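Temomia bringt Zweiarm-Paket für kleine Labore und Werkstätten

2020-05-02

Garnorberg. Zwei Arme, zwei Greifer, eine Tischplatte und eine Software, die man an einem Nachmittag versteht: Mit dem Paket Yimer will Temomia den Einstieg in die zweiarmige Robotik so einfach machen wie den Kauf einer guten Werkbank. Seit März wird ausgeliefert, und wir durften das System in den Räumen des Herstellers ausgiebig ausprobieren. Das hat richtig Spaß gemacht!

Yimer richtet sich an Hochschulen, Berufsschulen und kleinere Betriebe, die Greif- und Sortieraufgaben erproben möchten, ohne gleich eine ganze Zelle mit Schutzzaun zu planen. Beide Arme werden hinten an der Tischkante montiert und arbeiten von dort nach vorn, sodass die Fläche davor frei bleibt. Im Grundpaket stecken die Arme samt Parallelgreifern, die Steuerung, eine Matte als Arbeitsunterlage und 63 vorbereitete Übungsaufgaben. Die reichen vom einfachen Umsetzen eines Gegenstands bis zur Übergabe von einem Greifer zum anderen.

Gerade diese Übergaben haben uns begeistert. Der eine Arm hebt ein Teil an und dreht es, der andere übernimmt, und das Ganze läuft so ruhig ab, dass man unwillkürlich näher herangeht (was man bei laufendem Betrieb natürlich lassen sollte). Wer eine Bewegung ändern will, führt den Arm von Hand an die gewünschte Stelle und speichert die Position per Tastendruck. Bis unsere erste eigene Abfolge lief, verging kaum mehr als eine halbe Stunde, und da war eine längere Kaffeepause schon dabei.

Die Bedienoberfläche heißt Brinar und läuft im Browser. Bis zu 200 Abläufe lassen sich auf der Steuerung ablegen, weitere wandern auf ein Netzlaufwerk. Sehr gelungen finden wir die Zeitleiste, auf der beide Arme untereinander dargestellt sind: Man sieht sofort, wo einer auf den anderen wartet, und schiebt die Schritte mit der Maus zurecht. Fehlermeldungen erscheinen in verständlichem Deutsch und springen auf Wunsch direkt an die betroffene Stelle im Ablauf.

Ein paar Wünsche bleiben. Das Handbuch ist mit 219 Seiten gründlich, hat aber kein Stichwortverzeichnis, und die Suche in der Online-Fassung findet Umlaute nur manchmal. Auch bei der Kabelführung würden wir uns ein paar Clips mehr im Karton wünschen. Temomia hat für beides Nachbesserungen angekündigt, ein überarbeitetes Handbuch soll als Erstes kommen.

Vier Wochen lang können Schulen und Hochschulen das Paket leihweise testen, Anlieferung und Einweisung inklusive. Die Einweisung findet derzeit per Video statt. Anfragen nimmt der Hersteller über das Formular auf seiner Internetseite entgegen, dort liegt auch die vollständige Liste der Übungsaufgaben zum Herunterladen bereit. Wir haben uns schon durchgeklickt und freuen uns vor allem auf die Sortieraufgaben mit unregelmäßig geformten Gegenständen. An denen zeigt sich schnell, wie gut ein Ablauf wirklich durchdacht ist, und genau daran werden wir uns im nächsten Testbericht versuchen.

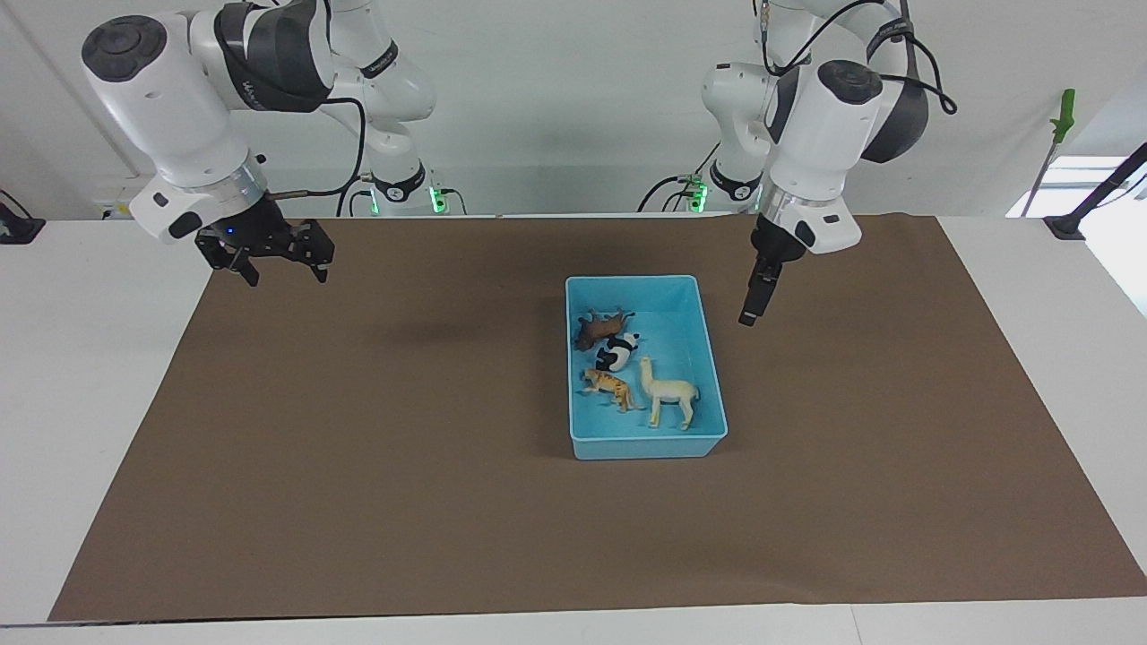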